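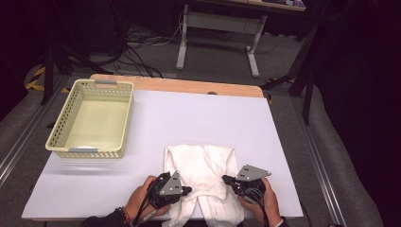
Wir sind Pimitz, eine kleine Werkstatt für Wäschepflege, gegründet im December 2014 von Esperanza Haverford. Bei uns wird jedes Stück von Hand gelegt, auch das kleine weiße, das noch zerknittert neben dem leeren gelbgrünen Korb auf der weißen Platte liegt. In der Woche kommen roughly 1.000 Teile zu uns.

Wir arbeiten für 11 Pensionen und Kinderhäuser — die meisten in Drendik.

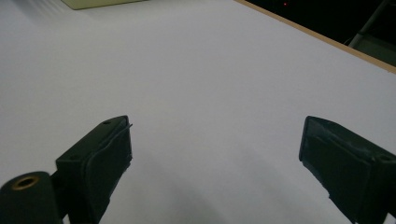 Flecken behandeln wir vor dem Waschen, Knöpfe nähen wir gratis an. Abholung ist ab 80 Teilen möglich.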